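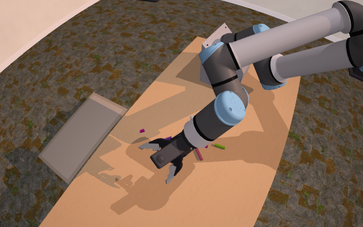
Selon Morag Nisbet, le report du vote sur la présidence du conseil d'Ukstead fausse notre série, et il conviendrait de clore le relevé avant le second tour.

Jeudi 19 octobre 2023. Remarque consignée. Le relevé reste ouvert jusqu'à nouvel avis de Marion Matheson.

État du codage : 90 interventions saisies, dont 70 attribuées à un groupe. Dix demeurent sans orateur identifié. Le groupe Semple maintient sa candidate ; le groupe Dow n'a pas publié de consigne.

À reprendre : procès-verbal de février, page 50, renvoi erroné à l'article sur la majorité absolue.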